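Workstation inspection: covered table, activity room
Site: Trallar
Inspector: Candela Benítez
Period: October 2021
Form 291, rev. 5

1. Table covering. Lies flat. Dark specks on the surface at right. Vacuum before next use.
2. Frame and leg. White; no comment. Check wheel brake.
3. Floor under table. Cable and small items present. Clear the foot area and route the cable along the frame.
4. Curtains behind table. Closed. Confirm fire rating label, last checked June.
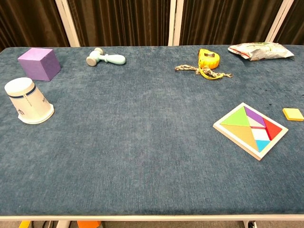
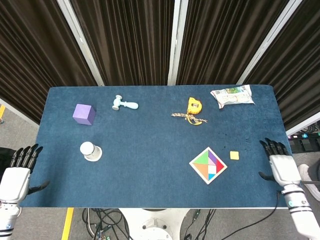 Items 1 and 5 to 8: tabletop with foam cube, toy hammer, tape measure, rope, snack bag and tangram.

5. Tape measure and rope. Tangled. Separate, and store the rope coiled. Trip hazard if it reaches the floor.
6. Snack bag. No food packaging on the work surface. Remove.
7. Tangram. Return any loose tile to the tray. Check tray corners for splinters.
8. Foam cube and toy hammer. Inspect for tears and cracks, wipe down.

Result: pass with comments. Items 3, 5 and 6 to be closed within 12 days. Copy to Ferraro, room 410.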